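The robotics club at Ruddock has moved its term project into simulation. Since June, members have been programming a two-finger gripper to work over a rack of rectangular compartments in a virtual room, and the first control code is now running from start to finish without someone stepping in to restart it. The club meets on Wednesday after classes and has 14 members this year.

Merle Whitcombe, who teaches technology at the school and supervises the club, set the task. The gripper has to travel to a named compartment, centre itself over the opening with its fingers apart, hold position, and move on to the next. Lifting and placing will be added once the positioning code is reliable. Each run is logged, and the log records the commanded position, the position reached and the time taken. 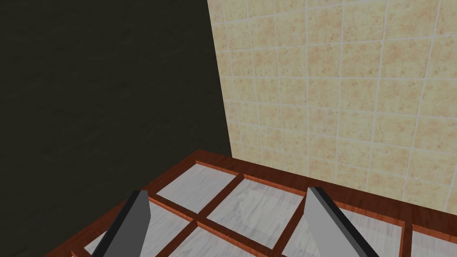 Why is the club working in simulation before it builds any hardware?

Cost and time are the main reasons. A collision in the simulator ends the run and writes a line to the log, and the next attempt can begin straight away. On a physical arm, the same mistake could mean a bent finger or a stripped gear, and the club has no budget line for spare parts. Simulation also lets several members test different versions of the code in the same afternoon on ordinary school computers.

The software is split into three parts. Junhao Deng wrote the motion planner, which takes a target compartment and produces a series of waypoints for the gripper to follow. Fathima Herath is responsible for the calibration routine, which works out where the rack sits relative to the arm. Carter Petrenko maintains the logging and the scripts that start each batch of runs. The three parts are kept in one shared folder and pass data to each other as plain text files - a slow method, but one that newer members can open and read.

A standard batch is 100 runs. In the first full batch, the gripper finished inside the allowed tolerance 33 times. Most of the remaining runs stopped short of the target by a similar distance, and the group traced this to a rounding step in the planner. Deng has rewritten that section to keep the full value until the last waypoint. A second fault, in which the arm took a longer path than needed when moving between neighbouring compartments, is still open.

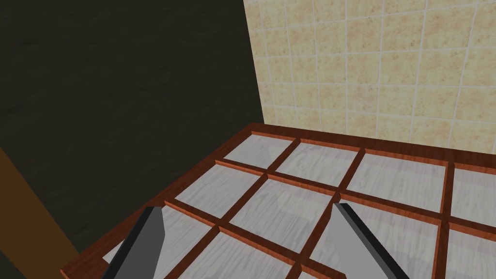 The calibration routine has taken more work than planned. Herath's first version assumed the rack was square to the arm and measured a single corner. Any rotation of the rack then produced an error that grew with distance from that corner, so the near compartments tested well and the far ones did not. The current version measures two corners and calculates the angle between them. It adds a short delay at the start of each run, which the group has accepted for now.

Viewpoint is also being treated as a variable. The club has been saving views from more than one angle to check whether the program that locates the rails still finds them when the perspective changes. Steep angles make the far openings look much smaller than the near ones, and the edge finder tends to merge rails that are close together. Petrenko has added a setting that ignores detected lines below a minimum length. It removes most of the false results from the grout lines on the tiled wall, although it can also drop a short section of rail.
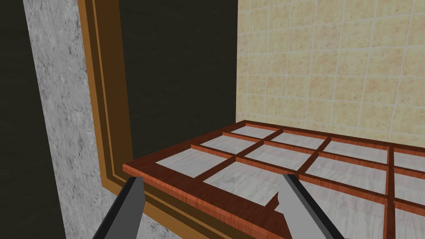 The project will be entered in the student section of the Denano automation challenge, where the club will compete against teams from other schools, including Rernham. Entries are judged on repeatability, on the quality of the written record and on a short technical interview. Each team must submit its source code, its run logs and a report of around 400 words. Teams may use simulation for the first stage. Those that go through are expected to show their code on a physical arm in the second.

Fletcher Dunstan, a former club member now studying mechatronics, has been reviewing the code with the group. He has recommended that members fix the starting position of the arm for all test batches, so that results from different weeks can be compared directly. That change has been made. He has also asked for comments in every function, and this work is partly complete.

The next batch will use the revised planner and the two-corner calibration together for the first time. Whitcombe said the tolerance will stay where it is until the group has three batches with the same settings. Students who want to join can see her in the technology room at lunch. Previous programming experience is not required, but new members are asked to work through the club's introductory exercises before they change any shared files.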